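3.2 Garments and folding sequence

The garments came from the Lonalcombe set, which holds 589 items of everyday clothing in cotton and cotton blends. We used 147 of these, all short-sleeved tops without a full front opening. Each was washed once, dried flat and stored unfolded before use. Items with stiff prints were left out, as the print holds a crease that the plain fabric does not.

A folding trial starts with the garment laid out on the table and ends when it is a rectangle that can be stacked. We follow the order of folds given in the Pritine guide: the sides are brought in first, then the length is halved. Small ripples in the fabric at the start were left alone. Smoothing every ripple by hand would have made the starting state much neater than what is found in a home laundry pile.

Collars caused the most trouble in the early trials. The doubled fabric there is thicker than the body, and it tends to stand up a little when the rest of the shirt lies flat. A fold made across it often opened again. We therefore scored the collar region apart from the body and the sleeves, using the 2 mm height limit proposed for the Rallden scale. In total, more than 360 trials were scored in this way.

Figure 3 shows red fabric on the veined black tabletop used for these trials.

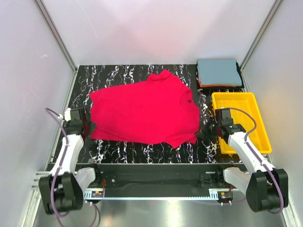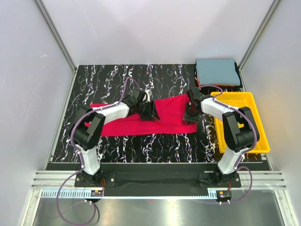

Figure 3. Red fabric during handling. First picture: T-shirt spread out, with a small raised fold at the collar. Second picture: red cloth with a section between the grippers lifted or folded over; folded textiles are stacked at upper right.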